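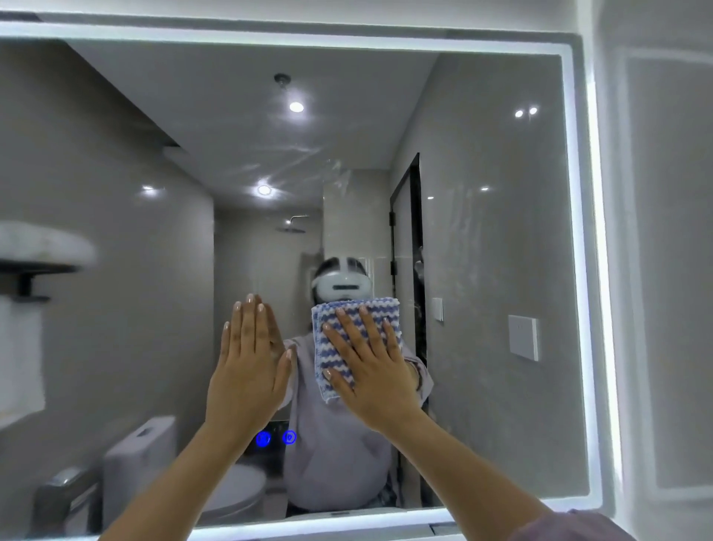

Re: [norkell-list] set list for the Tencombe reissue

Charalambos Pappas wrote:

> Has anyone got the March version with the long organ intro? Mine fades
> in after the first verse, as if the engineer had gone for a sandwich.
> Also, who decided "Ravden" was a waltz? I've played it in four for
> years and no one in my band ever complained.

Your band is you and a drum machine, Charalambos, so I'd want a second opinion on that last part.

I do have the long intro. It's on the cassette they sold from a suitcase after the Tencombe show, side two, and it runs 39 bars before anybody thinks to sing. I've transferred it twice. The first transfer has my refrigerator on it, in a key I can only call sympathetic.

As for the waltz, it has been in three since the demo. The single got squared off for radio, and radio thanked them by not playing it. If you count four over the album take you'll meet the drummer again every third bar, which may be why you think you're right.

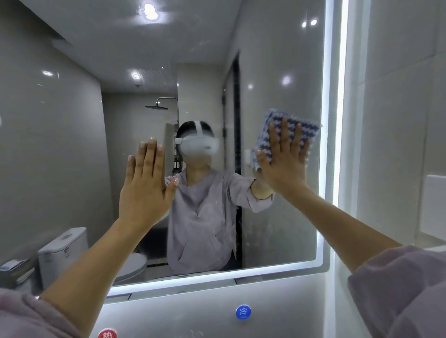

Is the reissue worth buying if you already own the original pressing?

Only if you want the live sides, as the album proper sounds the same to me apart from a little more bass and a much bigger sticker.

The live sides are good, though. Nine songs, no overdubs that I can hear, and a version of "Andreadis" where the guitar goes out of tune in the second chorus and everyone else politely goes with it. They pressed 1,280 copies and mine is number 248, a fact I have managed to mention to most of my family.

I'm pasting in the piece I wrote for the old fan newsletter, for the people who keep asking me off-list. I've left the opinions as they were, including the one about the flute. 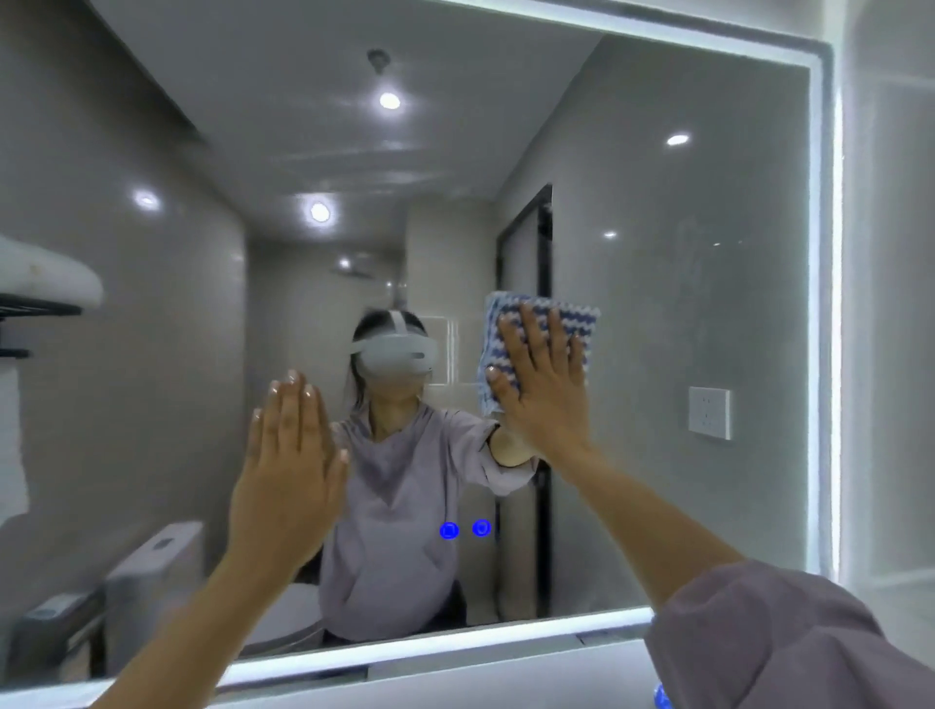 NORKELL AT TENCOMBE
by Tyyne Karppinen

The band came on late and opened with the slow one, a brave choice in a room with a bar at the back. By the end of it there was a fair amount of talking. Then came "Ravden," in three, and the talking stopped, or at least the people near me started doing it in time.

The flute solo should have been shorter. It should have been so short that it happened at another venue.

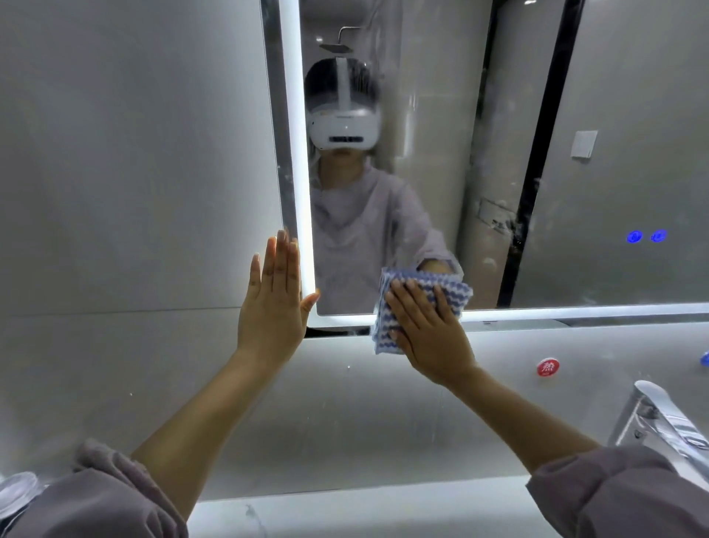
After that they seemed to relax. The singer forgot the bridge of "Andreadis," sang the first verse again in its place, and got the biggest cheer of the night. I've heard it with the proper words since and I miss the mistake.

(End of paste.)

Charalambos, send me a mailing address and I'll burn you the intro without the refrigerator. If anyone else has side one of that cassette, mine was eaten by a car stereo and I'd like to hear how it ends.

Tyyne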